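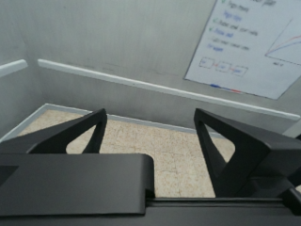 The gripper over the speckled floor, in simulation.

Family Days at Hebden: progress report for the spring term

We are now well past the halfway point of the grant, and it has been a lovely, busy few months, so please forgive us if this runs on a bit. The idea, you will remember, was to give home-educating families and anyone else with children under foot something cheap and cheerful to do together on a Thursday, with a walk in the morning and a shared lunch afterwards.

We have run 26 Family Days out of the 33 we promised, and attendance across them all comes to 861, counting each person each time they came. Most days bring us around 27 people, though the May picnic was a good deal bigger and we very nearly ran out of plates. The Holtska walk has been the clear favourite. It is flat, there is a stream to throw sticks into, and the little ones can manage it without being carried home (mostly!).

The Ulo trip did not go as planned. We had hoped to take two groups, but the coach company put its prices up after we had sent you our budget, so we took one group and kept the second lot of money back. With your agreement we would like to spend it on waterproofs in children's sizes - several families have stayed away on rainy mornings for want of a decent coat, and we would so much like to have them with us.

Lunches are going well. Parents asked if the older children could do more of the cooking, and they now make the soup themselves from start to finish, which takes twice as long and is much more popular. Bookings have moved over to Bromico, and after a muddled first fortnight everyone seems to have got the hang of it.

Seven days remain. We still need to settle the date of the last one, and we would be very glad if somebody from your office could come along and have some soup with us.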